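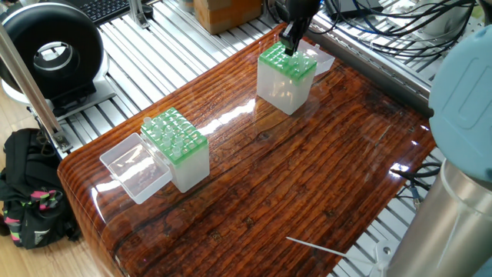 Both boxes out on the big shiny table, lids open.

I've been meaning to write about box sorting for ages, and it's February 11, 2020, it's raining sideways in Duvstead, and I've got a cup of tea, so let's go!

If you've ever worked at a lab bench you'll know the half-empty rack box. Somebody grabs from the left, somebody else starts in the middle, a third person opens a fresh one because the old one looks a bit sad, and before long there's a whole shelf of them with a few lonely bits of clear plastic sticking up out of the green. I can't stand it. I'm the one who tips the lot together at the end of the month (well, not tips, you'd be there all night picking them up) and gets each box back to either full or empty.

First though, the table. I love this table. It's dark reddish timber with a thick glossy coat over it, and the grain goes everywhere, chestnut and amber and bits that are nearly black. It came from Flinholm for $1,165, and I grumbled about the price for weeks and then went completely quiet once it was in. There are knots and a few cracks in it and I wouldn't swap them for anything. The one grumble I've kept is the glare. Clear plastic on a shiny surface under bright light is a pain to look at, and more than once I've patted around for a lid that was right in front of me.

The green tops are a lifesaver there. You can tell from across the table which holes are filled and which aren't, and you really can't say that for the white racks we used to get from Bremow. Those cost us 84 dollars a carton and I went cross-eyed every time. I still have a couple in the cupboard at home holding beads, which suits everybody.

My system, such as it is: lids open before I touch anything, hinges pointing whichever way leaves me room. Fill from the back row and work forward, so the gaps are all at the front where I can see them. Anything that's landed on the table goes in the bin, no arguments, even if it only touched for a second. And one box feeds the other until it's empty, no swapping halfway, or I lose track and end up with two middling boxes again.

The one on the left is my idea of a nice tidy box, all bunched up the back with a clear front. The other one has stragglers all over the place, and I'm itching just looking at it.

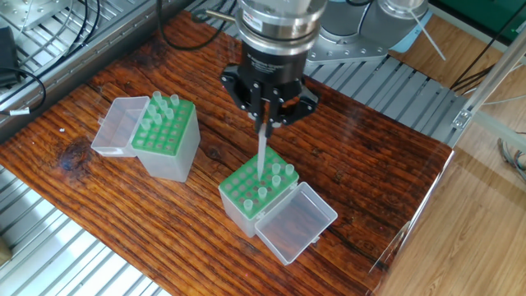 What I'd still like to fix

Labels, mainly. I bought a roll of coloured dots at Bastos on the way home, 19 dollars (daylight robbery), and they peel off frosted plastic if you so much as breathe on them. Pencil on masking tape works better and looks awful. I'm also on the hunt for a matte mat to put down over some of that gloss, as long as it doesn't cover the good knot. If you've found one that wipes clean and lies flat, leave me a comment!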